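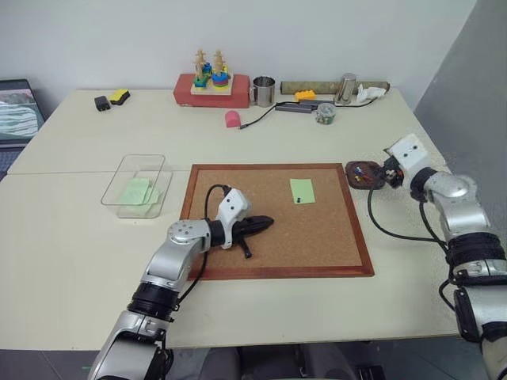
How Does a Robot Know What to Do Next?

Pinning a note to a corkboard is easy for you. You pick up the note, hold it flat, grab a pin and push. You don't stop to think about it. A robot has to be given every part of that job, and it gets it from software. Software is the set of instructions that runs on a computer.

At the Skemasance workshop, Stela Jitaru and Bảo Triệu write software for a robot with two arms. Its job is to put sticky notes on a corkboard with pushpins. The program that runs it is called Clendier. It has several parts, and each part has its own work.

Part one: finding things

A camera sends the computer a picture. To the computer, the picture is a big grid of numbers that stand for colors. The finding part of the program looks for patterns in those numbers. A patch of light green with straight sides is probably a note. Small spots of red or blue in a dark tray are probably pins.

Some things are hard to find. A clear plastic box is one of them, because the table shows right through it. The program has to look for the thin line of the rim. There are also things on the table that don't belong to the job, such as a sponge, a steel mug and a stacking toy. The program has to leave those alone.

Part two: making a plan

Next the program puts the steps in order. The note has to be in place before the pin goes in. The planning part also decides which arm does what. One arm can work over the board while the other goes to the pin tray.

The plan must keep the arms from bumping into each other. Before an arm moves, the computer tries out paths using math. If a path would make the arms touch, it throws that path away and tries another one. It may check 40 paths before it picks one.

Part three: moving

An arm has a motor at each joint. The control part of the program tells every motor how far to turn and how fast. Sensors in the joints report back where the arm really is. If it is a little too far to the left, the program fixes that and checks again. This happens over and over, many times each second.

Pins are small, so a little mistake matters. If the gripper is off by 2 millimeters, it can close on air.

How does it get better?

Stela and Bảo save a record of each try. By January they had 1,043 of them. When a try goes wrong, they read the record to find out which part made the mistake. Did it look in the wrong place? Did it choose a bad path? Did the arm stop too soon? Then they change that part and run the job again.

Try it yourself

Ask a friend to close their eyes. Put a sticky note and a pencil on a table. Tell your friend how to pick up the pencil and draw a line on the note, using only words like "left," "down" and "stop." Write down each instruction you needed.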